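Workplace inspection checklist with comments
Dish return and wash-up area, two-arm bench
Site: Droltesdale staff kitchen
Date of inspection: June 29, 2022
Inspected by: Paloma Whitlock, health and safety
Accompanied by: Rodica Mihăilă, kitchen supervisor; Cosmin Nedelcu, maintenance
Previous inspection: February

Ratings used: OK, Needs work, Not OK, Not checked. Comments are from the inspector unless a name is given. Items marked Needs work should be closed before the next round. Items marked Not OK stop the bench until fixed.

Section A. People and roles

A1. Everyone who works beside the bench has done the Rollby induction.
OK. Mercedes Correa did hers last, and her sheet is signed. The casual pool has not been through it and is not to be rostered in the wash-up area until it has. Rodica has put a note on the roster.

A2. Staff know who may start, pause and restart the arms.
Needs work. Anyone may pause. Restarting is for the shift lead only. Two of the people I spoke to thought they could restart after clearing a plate from the bench, and one said she had been shown to do it that way. The induction sheet says "operator", a word we don't use on this site. Change it to "shift lead".

A3. Job descriptions match the work.
Needs work. The kitchen hand description still lists hand stacking as the main task. Since the arms went in, a good part of the shift goes to sorting, pulling chipped pieces and putting right whatever the arms leave crooked in the rack. Marius Mocanu in HR has a draft. Staff asked to see it before it is final and I support that.

A4. Rotation between tasks is happening.
Needs work. The plan says to swap every 2 hours. In practice the same person tends to stay at the bench because she is quickest at sorting. Mercedes told me her wrists are better than they were under the old arrangement but her neck is worse from looking down and sideways. Rodica to enforce the swap and log it for one month.

A5. Staff have a way to raise problems with the arms.
OK. The book hangs by the hand basin. There are 16 entries since February, most of them short. Cosmin initials each one. A few staff would like to hear what was done, as well as see initials. Cosmin has agreed to write a line under each entry.

Section B. Stopping and isolating

B1. Stop button can be reached from the sorting side.
OK. Tested from both standing positions. Both arms stopped.

B2. Stop button can be reached from the trolley side.
Not OK at start of inspection, OK at close. A trolley was parked in front of it. Moved, and the parking spot marked with tape while I was there. If the tape wears off, replace it with paint.

B3. Power can be isolated and locked for cleaning.
OK. Lock and tag were in the cupboard. Cosmin showed the steps without the card. Rodica used the card and also got it right.

B4. The arms stay still when power returns after an outage.
Not checked. Cosmin to test after close with me present.

B5. Staff keep hands out of the arms' reach while they are moving.
Needs work. I saw one reach-in to straighten a plate. It was quick, the grippers were at the other side of the bench and no harm came of it, but it is the habit I would most like to see gone. The reason given was that waiting for a pause and restart makes the queue back up. That is a fair complaint about the way the work has been set up. See E2.

Comment, Rodica: When it was all by hand you fixed a plate and moved on. Now you have to stop, fix, call me, and I might be out front. People will reach in if I am not close. I have asked for a second shift lead at lunch.

Section C. Bench and surroundings

C1. Work surface is sound and clean.
OK. No splits found. The wood needs oiling on the usual schedule and the arms must be locked off when it is done. Staff asked if oil gets on the grippers. Cosmin says to leave it overnight.

C2. Frame rails and arm mounts are tight.
OK. Cosmin checked every bolt with the driver. One on the left rail took a quarter turn. He has marked the heads with a paint pen so that any movement will show.

C3. Gripper fingers are free of damage.
OK. Run a gloved finger along the edges at the start of each shift, power locked off. Pointed tips are still pointed tips when the arm is not moving. Treat them the way you would treat a paring knife.

C4. Cables are clear of walkways.
Needs work. There is network gear on the floor beside the frame. It should be raised on a shelf or bracket, away from mop water and feet. Cosmin to fit one. Loose cable on that side to be clipped up at the same time.

C5. Floor storage is kept back from the standing area.
Needs work. Crates go back under the shelving when they have been emptied. This was raised in February and was fixed for a while.

C6. Lighting is good enough to see chips and cracks.
OK. Better than last time. The new tube over the sorting side makes a clear difference.

C7. Noise.
OK. Staff can talk across the bench without raising their voices. The old Fusuretti conveyor was far louder and nobody I spoke to misses it.

Section D. Dishes and handling

D1. Only approved items go on the bench.
Needs work. The approved list covers plates. Bowls, cutlery and measuring cups are for hand washing and belong with the person. I would like the list put up at eye level with drawings, in colour, so that it can be read at a glance by someone holding a stack.

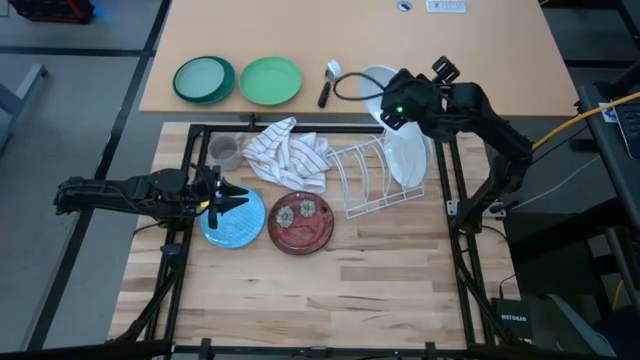 D2. Chipped or cracked pieces are pulled before they reach the arms.
OK. The reject tub is in use. Sorting is done with care and the staff are good at it. They noted that glazed plates with a rough finish are harder to judge by eye, and that they tap those ones and listen. I have added this to the induction notes under Mercedes's name, with her permission.

D3. Rack is loaded so that plates stand securely.
Needs work. The rack has to sit where the marks are or the plates go in at an angle. It gets bumped when the bench is wiped. Cosmin to make a stop for the corner so it can only go one way.

D4. Towels and cloths are kept off the work surface when the arms are running.
Needs work. A cloth can catch on a gripper and drag a plate with it. Hooks to go on the wall at the sorting side. Until then, over the shoulder or on the trolley.

D5. Breakages are cleaned up with the power locked off.
OK. The log shows 9 breakages since February. The brush and pan are on their hook and the cut-resistant gloves are in two sizes. Order small as well.

Section E. Workload and pace

E1. Pace is set so that staff can keep up without rushing.
OK outside lunch. Needs work at lunch. The bench was sized by Iordache on a count of just over 2000 dishes a day, spread evenly. Our dishes do not come back evenly. They come back when people have finished eating. Marius to send Iordache the real lunch pattern.

E2. A pause does not cause a backlog that pushes people to take risks.
Needs work. This is the main finding. Options discussed: a second shift lead at lunch, a spare table for stacking while the arms are paused, or hand racking for the busiest part of lunch with the arms off. Staff prefer the last of these. Rodica would like to try it for a fortnight. I have no objection, provided the arms are locked off and not merely paused.

E3. No one works alone beside the bench.
OK. Two on every shift, checked against the roster.

E4. Breaks are taken away from the area.
OK.

E5. Staff have been told what the bench will mean for hours.
Needs work. Outside my usual scope, but it came up with every person I spoke to, so I am recording it. Hours have not been cut so far. People have heard this in the corridor and not in writing. Marius to put out a written notice covering hours, pay grade and what happens when a second bench is considered.

Comment, Marius Mocanu: Noted. Hours for current staff are unchanged and I will put that in writing with the new job description. There is no decision on a second bench.

Actions

Rodica Mihăilă: rotation log (A4), lunch trial (E2), towel hooks ordered (D4), small gloves (D5), crates (C5).
Cosmin Nedelcu: outage test (B4), shelf and clips (C4), rack stop (D3), replies in the book (A5).
Marius Mocanu: job description (A3), lunch pattern to Iordache (E1), written notice (E5).
Paloma Whitlock: induction wording (A2), approved list (D1), reach-in reminder at shift start (B5).

Copy to be kept in the kitchen office and one by the hand basin, next to the book.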